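Home Care Basics - handout 2, dishes and drying
Notes: Mei-kuen Cheung, Hirkton evening class

Carrying on from washing order (glasses, then cutlery, plates, greasy pans last). If you missed it get the notes off someone before April.

Air drying beats towel drying unless the towel is clean that day. Most aren't.

Parts of a rack, know these words:
- rim: top rail, keeps tall things from tipping out
- dividers: upright loops, one plate per gap
- floor wires: bowls and mugs go here, upside down
- drip tray: catches the water, has to be emptied!!

Black wire rack with a black drip tray, both pictures.
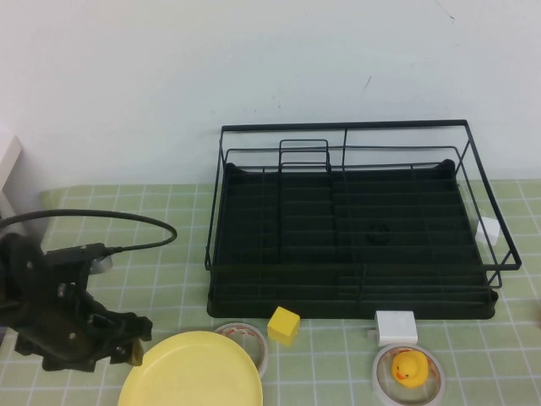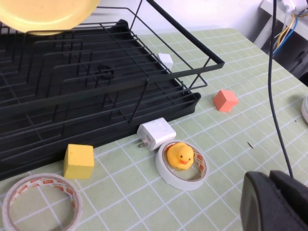 Loading. Plates all face the same way, biggest at the back. Leave a gap if the plates are deep, otherwise the rims touch and you get a wet line. Bowls tilted, never flat - water sits in the foot ring. Knives point down.

Small stuff falls thru the wires. Bottle caps, egg cups, baby spoons. Put them in a mug or a cutlery cup.

Trays: tip out every evening, scrub once a week with an old toothbrush, get into the corners and any grooves. Slimy feel = left too long. White crust is limescale, use vinegar, leave it, rinse. Don't use steel wool on coated wire, it scratches the coating and then you get rust.

Tablecloth underneath - wipe-clean is fine, but lift the rack and dry under it. Cloth ones need to be hung up after.

For next time: measure your own counter space, width and depth, write it down. We'll compare the Tenis and Clonano racks and talk about whether a small kitchen needs one at all. Bring a dish towel and the questionaire from page 26.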